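Why Do We Sleep?

Every night you climb into bed, shut your eyes and switch off. Except you don't switch off at all! While you lie there, your brain is as busy as a beehive, sorting through everything you did that day and deciding what to keep. If you learned a new spelling or a tricky bit of football, sleep helps it stick. 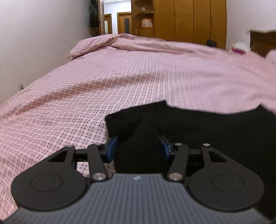
What happens when you nod off?

First comes light sleep, when a creaky stair could still wake you. Then you sink into deep sleep. Your breathing slows, your muscles relax and your body gets on with growing and mending (that grazed knee is being fixed right now!). Later comes dream sleep. Your eyes dart about under their lids, and you might be flying over the sea or having tea with a walrus. Then round you go again, several times before morning.

Getting cosy

Your body cools down a little as you fall asleep, so a bedroom that's slightly cool is perfect. If you feel chilly, add a layer, and if you're too hot, take one off. 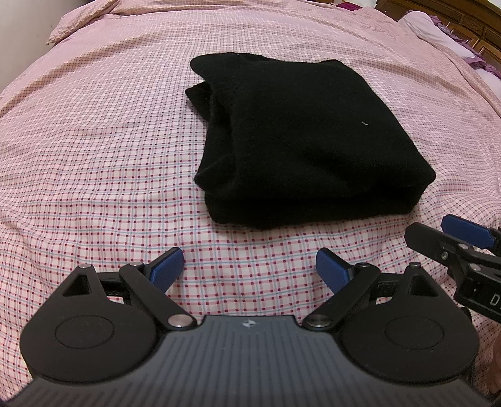 Light matters too. When it gets dark, your brain makes a chemical called melatonin, which tells your body that bedtime is coming. Bright screens can muddle that message, so try a book for the last 15 minutes before lights out. And animals sleep in amazing ways – some dolphins rest one half of the brain at a time!

Page updated 02/03/2022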